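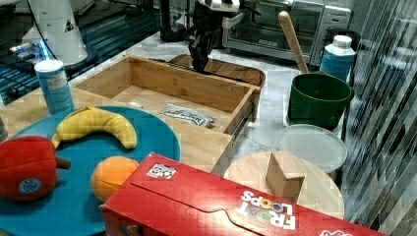
Opening remarks. The Taditz kit is a bench-top manipulation package sold as a single order: one arm, one gripper, mounting hardware, a controller and a licence for the task software. The talk covers what is in the crate, what it did on our counter over the evaluation period, and whether the price makes sense for a small lab. Start with the workspace, as that is where most of the questions come from. The kit is pitched at household tasks, so we tested on a marble counter with a drawer, a cutting board, a toaster oven and a plate of toy food, including a plush banana and a pepper. A cereal box on its side takes up a good deal of the front edge. Point out that this is a fairly crowded layout and that the supplier's own demonstrations use a much barer one. Pause for people to look.

Who makes what. Taditz is the product name. The integrator is Nilex, who assemble and ship the kit and answer the support line. The gripper firmware comes from Tison. This matters when something fails, because a fault report goes to Nilex first and may then sit with Tison for some time. We had two such reports. One was closed within the week and the other was still open when these notes were written.

Slide on contents. Read the list quickly, do not dwell. Arm with base plate. Gripper with spare finger pads. Controller and emergency stop. Cable set with clamps. Calibration target. Printed quick-start guide and a link to the full manual. The quick-start guide is good. The full manual is a translation and has two chapters that disagree about the order in which the controller and the arm should be powered up. Controller first is correct.

Slide on setup. Unpacking to first commanded motion took one working day with two people. Most of that went on the mounting. The base plate expects a bench with a flat underside, and ours has a brace running across it, so we had to make a spacer. Nilex sent a drawing on request. They should put it in the box. Software installation was uneventful apart from the licence server, which needs an outbound connection that our network blocks by default. Anyone on a managed network should raise this before delivery.

Slide on calibration. The supplied routine visits 13 poses and reports a residual at the end. It should be repeated whenever the arm is moved on its mount. Say clearly that the residual is a poor guide to how well a grasp will go. We had runs with a low residual and a consistent offset at the far side of the counter, and the cause was a target that had not been laid flat.

Slide on method. We ran 1387 attempts in total, divided between picking items from a plate, placing items on a board, and opening and closing a drawer. An attempt was scored as a pass or a fail with no partial credit. Items were put back by hand between attempts. Positions were varied freely within reach, without a fixed grid, so the results should not be compared directly with anyone's published benchmark.

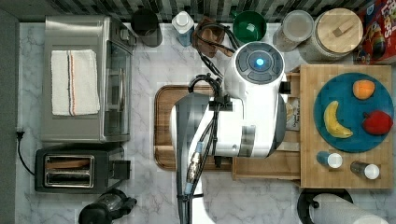

Soft items were the easiest category by a clear margin. The finger pads deform them slightly and the grasp tolerates a poor approach angle. Flat items were the hardest. A thin packet lying on the floor of a drawer leaves very little clearance for the fingers, and the default planner tends to stop short to protect the gripper. There is a setting for this, called contact margin, and lowering it helps. It also makes hard stops more frequent. We settled on a value of 4 for drawer work and left the default everywhere else.

Drawers. Opening was reliable once the approach was taught by hand. Closing was less so. The controller treats a rise in resistance as a collision, and a drawer near the end of its travel produces exactly that. The workaround is to switch to the compliant mode for the last part of the motion. Nilex say that the next software release, due in September, will do this automatically. Treat it as a promise until it ships.

Slide on cables. Short slide. The cables run outside the arm and are held by clamps. Leave enough slack for the wrist to turn fully, then check the slack again after the first hour of use. One of our early faults was a connector pulled half out of its socket – the error message named a joint encoder, and we spent an afternoon looking in the wrong place.

Slide on support and cost. The kit comes with 8 months of support. After that it is an annual fee, which also covers software updates. Without the fee the arm keeps working on the last version installed. Spare finger pads are sold in pairs and wear faster than the brochure suggests. Budget for them. We used over four pairs during the evaluation.

Alternatives. The only other package we looked at closely was from Nogueira. It is cheaper and has a better manual. It comes without a gripper, so the saving is smaller than it looks, and the integration work falls on the buyer. A group with its own end effector should consider it. A group without one will probably spend the difference in staff time. We did not run the full set of attempts on it and should not be quoted on its grasping performance.

Recommendation. Buy the Taditz kit if the aim is to be collecting results within a fortnight and the tasks are of the pick, place and drawer type. Wait for the September release if closing drawers or cupboards is central to the work. Do not buy it for anything involving liquids, as the gripper has no sealing and the warranty excludes it.

Likely questions. Noise: acceptable in a shared office, the controller fan is louder than the arm. Payload: we stayed well under the rated figure and have nothing to add to the data sheet. Multiple arms on one controller: not supported at present. Export of logs: yes, in an open format, though the timestamps are in controller time and need converting. If asked for the raw scores, offer the spreadsheet and mention that the column headings changed part-way through. The key is on the second tab.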